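Tendlow Building Tenants' Association
Minutes of the September meeting
Second floor meeting room, 5:30 p.m.

Present: representatives from Edemer, Rukton, Ansah and the building management office. The ground floor print shop sent apologies.

1. Minutes of the last meeting
Approved with one change. The bike rack item should have said the rack is on the north side of the building.

2. Parking
Rukton reported that delivery vans are still stopping across the ramp in the mornings. Management has written to the delivery company and had no reply. Agreed that management will paint the ramp edge yellow and put up a sign. The cost will come out of the shared fund.

3. Shared fund
The balance stands at $1,093. Ansah asked if the unpaid share from last quarter had come in. It has. A request for $400 toward a new bench for the front entrance was discussed. Edemer was in favor, Rukton wanted to see a second price first. Held over to the next meeting.

4. Shared desks
Management went over the clear desk rule for the second floor. Anyone using a shared desk is to take their things with them and wipe the top before leaving. Cups have been left overnight on several desks. Cloths are kept in the kitchen drawer and go in the wash bin after use. Paper towels will no longer be supplied on that floor.

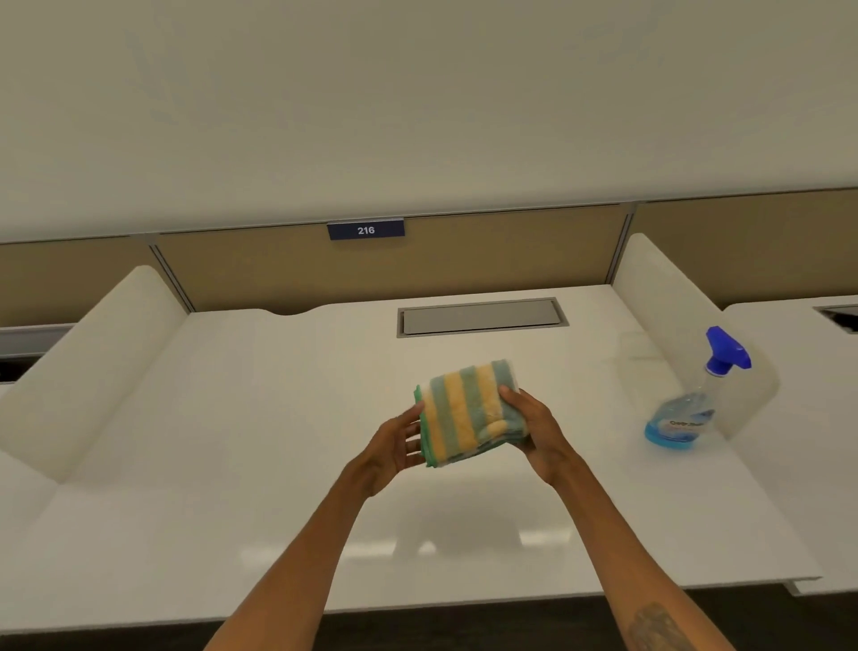 5. Heating
The heat will be switched on when the boiler has been serviced. Ansah said its back office was cold all last winter and asked for the radiator there to be checked at the same visit. Management will add it to the work order. Tenants are asked not to run space heaters from extension cords.

6. Front door
The keypad code will change at the end of the month. Each tenant will get the new code on paper. Edemer asked for 2 extra key cards, and management will charge these at the usual rate.

7. Other business
Rukton asked that the recycling room be kept unlocked until 7 p.m. Agreed on a trial basis. Flattened boxes only, please.

Next meeting: same room, 5:30 p.m. Ansah to take the minutes.

Meeting closed at 6:25 p.m.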